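복도 바닥 청소에 대하여

제가 한국어로 블로그를 쓰기 시작한 지 이제 2년이 됩니다. 틀린 표현이 있으면 댓글로 고쳐 주시면 감사하겠습니다. 오늘은 조금 작은 이야기입니다. 사무실 복도를 쓰는 이야기입니다.

우리 사무실은 Memlow 건물의 위층에 있습니다. 작년 10월에 이사를 왔습니다. 이사하기 전의 사무실에는 회색 카펫이 깔려 있어서 저는 빗자루라는 물건을 거의 생각하지 않고 살았습니다. 진공청소기가 있었고, 밤에 누군가가 와서 그것을 돌렸습니다. 새 사무실의 복도는 나무 무늬의 긴 바닥재입니다. 회색과 갈색이 섞여 있고, 오래된 나무처럼 보이는 색도 있습니다. 처음 본 날에 저는 이 바닥이 아주 마음에 들었습니다. 지금도 마음에 듭니다. 그러나 이 바닥은 먼지를 숨겨 주지 않습니다. 특히 흰 종이 조각은 멀리에서도 잘 보입니다.

종이는 대부분 우리 잘못입니다. 우리는 매주 라벨과 안내문을 많이 자르고, 틀린 것은 구겨서 버립니다. 쓰레기통에 들어가지 않은 것은 복도까지 굴러갑니다. 그래서 당번을 정했습니다. 당번표는 Blažena Koubek 씨가 만들었고, 지금 탕비실 문에 붙어 있습니다. 제 이름 옆에는 "복도"라고 쓰여 있습니다.

빗자루는 제가 골랐습니다. 건물 앞의 Szabo라는 철물점에 갔는데, 생각보다 종류가 많아서 한참 서 있었습니다. 솔이 부드러운 것, 딱딱한 것, 손잡이가 짧은 것, 쓰레받기와 한 세트인 것이 있었습니다. 저는 키가 큰 편이라서 허리를 굽히는 일이 힘듭니다. 그래서 손잡이가 긴 것을 원했습니다. 결국 청록색 빗자루와 청록색 쓰레받기를 샀습니다. 긴 손잡이는 회색 금속입니다. 색이 같은 물건을 나란히 두면 찾기가 쉽고, 기분도 조금 좋습니다. Lyle Fitzsimmons 씨는 장난감 같은 색이라고 했지만 저는 그 말을 칭찬으로 받았습니다.

쓰는 방법에 대해서도 조금 배웠습니다. 저는 어렸을 때부터 빗자루를 세게 밀었습니다. 그렇게 하면 가벼운 종이 조각이 날아가서 벽 아래에 붙습니다. 어머니도 그렇게 하셨기 때문에 저는 그것이 보통이라고 생각했습니다. 지금은 짧게, 천천히 당깁니다. 바닥재의 긴 방향을 따라서 쓸면 틈에 끼는 것이 적습니다. 모은 것은 바로 담지 않고, 먼저 작은 더미로 만듭니다. 큰 조각은 더미에 넣기 전에 손으로 주워도 됩니다.

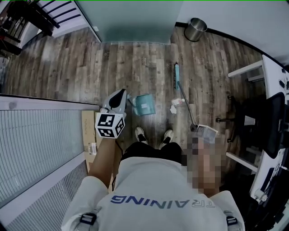
쓰레받기의 위치가 저에게는 제일 어려운 부분이었습니다. 너무 가까이 두면 더미를 건드리고, 너무 멀리 두면 가는 동안에 조각이 다시 흩어집니다. 저는 한 걸음이 안 되는 거리에 놓고, 앞쪽 끝이 빗자루를 보게 합니다. 마지막에 남는 가는 먼지 줄은 쓰레받기를 조금씩 뒤로 옮기면서 여러 번 쓸어 담습니다. 그래도 남는 것은 젖은 휴지로 닦습니다. 이것이 제대로 된 방법인지는 모르겠습니다.

유리문 앞은 조심해야 합니다. 문을 열 때 바람이 생겨서 종이가 모두 움직입니다. 반투명 유리라서 반대편에서 사람이 오는지도 잘 보이지 않습니다. 저는 지난번에 더미를 문 바로 앞에 만들었다가 처음부터 다시 했습니다. 지금은 문에서 떨어진 곳에서 모읍니다.

복도를 다 쓰는 데에는 약 2분이 걸립니다. 구석까지 보면 조금 더 걸립니다. 한국어 선생님께 이 이야기를 했더니 "쓸다"와 "쓰다"를 헷갈리지 말라고 하셨습니다. 이 글에도 두 단어가 다 나오기 때문에 저는 여러 번 확인했습니다. 혹시 아직 틀린 곳이 있으면 알려 주십시오.

다음 주에는 Blažena 씨가 복도를 맡고 저는 탕비실로 갑니다. 싱크대 밑의 선반을 정리해야 하는데, 거기에 무엇이 있는지 아직 열어 보지 않았습니다.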